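Unit 5: Protective packaging and transit damage

Packaging is specified against the hazards of the journey. For parcel freight the main ones are drops, vibration, stacking load and changes of humidity. A pack that survives one of these may still fail under another.

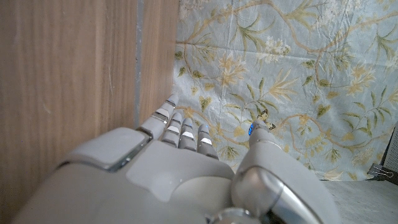 Fig. 1. Hand against patterned fabric.

Drop height depends on mass. Light parcels are thrown and fall further; heavy ones are lifted by two people and fall less. The Trerum worksheet takes a drop of 720 mm for a parcel of 5 kg. Students should state the height used before quoting any result.

Cushion thickness is read from a cushion curve, which plots peak deceleration against static stress. Static stress is the weight of the item divided by the area bearing on the cushion. Too little area and the material bottoms out – too much and it hardly compresses.
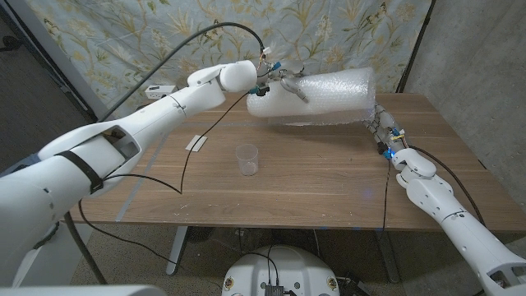

Department of Packaging and Distribution
Module leader: Onyekachi Onyeka

Air-cell film is light and follows curved surfaces well. Its weakness is creep: cells under steady load lose air, and the thickness at delivery is less than the thickness at packing. An allowance must be added for long storage.
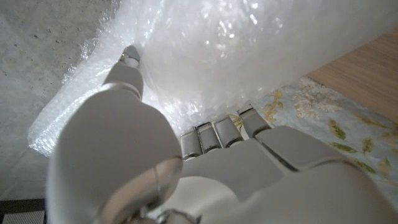
Void fill is a separate matter. It stops the item moving inside the box but is not counted as cushioning in the calculation.

Exercise 46. An item has a bearing area of 205 square centimetres and a mass of 5 kg. Find the static stress in kPa. Bring your working to the June tutorial.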